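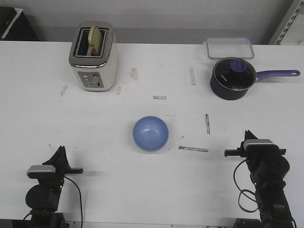

I've been meaning to write up the Koltov two-arm kit for ages, and I kept putting it off because my opinion of it changed every time I sat down with it. So I made myself wait until I'd got through a proper batch of recordings. Ninety episodes sounded like a sensible number to judge it on, and I can now say I have feelings about this thing!

First, what I wanted it for. I'm collecting examples for a policy that does small kitchen jobs: move a bowl, lift a lid, get the toast out and put it somewhere useful. You do the job yourself through the leader arms, the black follower arms copy you, and the software saves the joint positions along with the video. Then you put everything back slightly differently and do it again. And again. If you haven't got the patience for that last bit, no kit on earth is going to help you.

Setting up took me most of an evening. The arms themselves were fine (decent screws, holes where holes should be), but the printed guide is dreadful. It skips the homing step completely, then refers back to it on the next page as if you'd already done it. I ended up reading a forum post by Margus Priedītis, who had written out the whole calibration in plain words, and I'd tell anyone buying one of these to find that before they open the box.

Once it's homed, though, it's lovely to drive. There's a tiny lag between your hand and the gripper and you stop noticing it after a few goes. Bowls are the easiest thing to practise on. Come down with one finger inside the rim and one outside, close gently, lift. I had my mum doing it within half an hour and she was better than me by teatime, which I'm choosing not to dwell on.

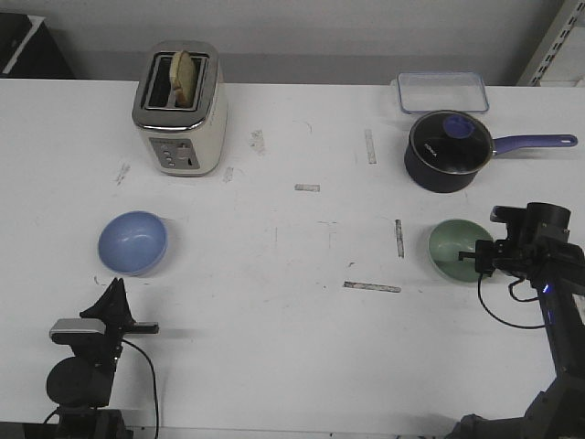

The toaster is where you find out what the grippers are made of. Toast is horrible stuff to pick up. Squeeze too hard and you get crumbs in the slot, squeeze too softly and it slides back down, and you can't really feel which is happening because the leader arms give you no force back at all. That's my biggest moan about the Koltov. At this price I'd have liked even a little buzz in the handle. I got round it by watching the wrist camera view on a second screen and stopping as soon as the crust started to give, but it's slow going and it shows in the data. My toast episodes are much longer than my bowl ones.

Pan lids are better than I'd feared. A round knob is a nice thing to grab, and the fingers are narrow enough to get either side of it. Just keep an eye on the long handle when you swing an arm back, as I've clonked it more than once.

Cables, then. They're a nuisance. The leads hang in loops off the wrists and like to trail on the tabletop, and on my early takes I had one drag right through the place where I wanted to set a bowl down. I bought a bag of Stalum clips for this and they help on the lower joints, but you need the slack further up or the wrist can't turn properly. If Koltov ever brings out a new version, please, sort the cables.

The recording software is called Hajji and it's a mixed bag. Good: it starts quickly, it lets you bin a bad take with one key, and it has never lost a file on me. Bad: the labels are free text, so I now have "bowl left", "left bowl" and "bowl to left" as three separate tasks and an afternoon of tidying ahead of me. Pick your wording on day one and stick it on the wall.

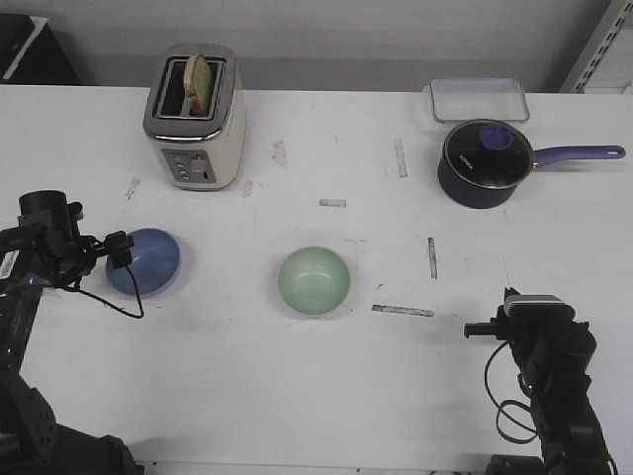 Clikville Robotics Club | Kit Reviews

A few tips on the recording itself, for anyone at the club thinking of getting one. Tape is handy for marking where things start, but move your objects off the marks as well, or the policy learns the marks and falls to bits when the bowl is a hand's width away. I did an early set with everything in exactly the same spot and had to throw the lot out. Swap the bowls about too. Having two in different colours means you can ask for one or the other, and that makes for much more interesting examples than a single bowl going back and forth.

Do short sessions. After 30 takes I get sloppy, my approaches all start to look the same, and I'm only adding rubbish to the pile.

Would I buy it again? Yes, I think so, grumbling about the handles all the way to the till. The arms are solid, the wrist cameras are sharp enough to be useful, and I've had only the one motor fault, which cleared when I switched it off and on. I'm giving it 4 out of 5. If you'd like a go on mine before spending your money, leave a comment and I'll bring it along in May, bowls included (bring your own bread).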